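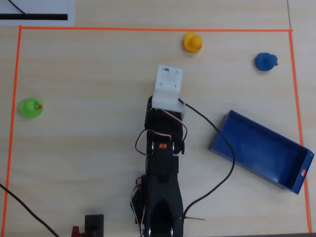

Why do big heavy ships float?

Posted 2/19/20

I grew up in Misside, which has one chip shop, one lighthouse and one ferry. The ferry is called the Trnka and it goes across to Balport and back all day long. When I was 6 I stood on the quay with a bag of chips and watched lorries drive into it, one after another, and I got very worried. I'd dropped a spoon in the harbour that same morning and it had gone straight to the bottom. The spoon was metal. The ferry was metal. So what was going on?

I asked the man in the ticket office and he said, "It's a boat, love, they float." I didn't think much of that as an answer, so let's try for a better one!

Water pushes back

Next time you're in the bath, try pushing an empty bottle under the water with its lid screwed on. It fights you, doesn't it? You push down and the water pushes up. Let go and the bottle pops back out (and you probably get a wet face).

Water pushes up on everything you put in it. It pushes up on bottles and boats and on you too, and that's why your arms feel so light in the swimming pool. It even pushed up on my spoon. The grown-up word for this push is upthrust, or sometimes buoyancy, which is a horrible word to spell. I still have to check it.

How hard is the push?

When you get into the bath, the water goes up the sides. You've shoved some water out of the way to make room for your bottom and your legs. We say you have displaced it.

The push you get back is exactly as strong as the weight of the water you moved. Move a little bit of water and you get a little push. Move a huge amount and you get a huge push.

My poor spoon only moved a tiny spoonful of water out of the way. That much water weighs a lot less than a metal spoon does, so the push wasn't strong enough to hold it up, and down it went. It's still there, I expect.

A ship is mostly air

Think about what's inside a ferry. There are engines and lorries and a café, yes, but there are also corridors and cabins and stairs and great big car decks, and all of those are full of air. The metal is only a thin skin round the outside with some walls and floors in the middle. A spoon is metal all the way through.

So a ship is a very big shape that's quite light for its size. As it's lowered into the sea it pushes more and more water aside, and the push gets stronger and stronger, until the push is the same as the ship's weight. Then it stops sinking and just sits there.

The Trnka weighs 2135 tonnes when she's loaded up, so when she's floating she is pushing 2135 tonnes of sea out of the way. I love that. Every time a lorry drives on she settles a tiny bit lower, and every time one drives off she comes up again. 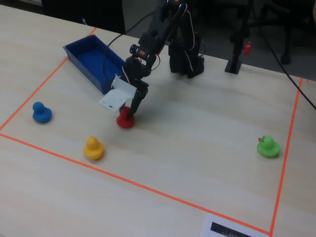 HATTIE OSGERBY

Try it with a lump of clay

You'll need a washing-up bowl of water, a towel and some modelling clay (the oily sort that doesn't go soggy).

1. Roll the clay into a ball and drop it in the water. It sinks.

2. Fish it out and dry it. Now squash it flat and pinch up the edges to make a little bowl with thin sides. Check for holes!

3. Lower it gently onto the water. If it tips over, make the sides a bit taller and try again. My first one went down like a stone.

4. Once it floats, add coins one at a time and watch the water creep up the sides. My best boat carried 12 pennies before it went under, and I'm sure you can beat that.

It's the same clay each time and it weighs the same each time. All you've changed is the shape, so that it can push more water out of the way.

What about salt?

Salty water is a bit heavier than the water in your tap, so it pushes up a bit harder. That makes it easier to float in the sea than in a pool. You can test this with an egg and 2 tall glasses. Fill both with tap water and stir lots of salt into one of them – keep going, it takes more spoonfuls than you'd think. A fresh egg sinks in the plain water and floats in the salty one. (Wash your hands after, and don't drink the salty glass. I have, and it's disgusting.)

Ships that travel the world go from salty seas into rivers, and they sit a little deeper when they get to the river. Lots of them have lines painted on the side to show how low they can safely sit in different kinds of water. Have a look for the lines if you're ever near a harbour. On the Trnka they're halfway along, just below the café windows.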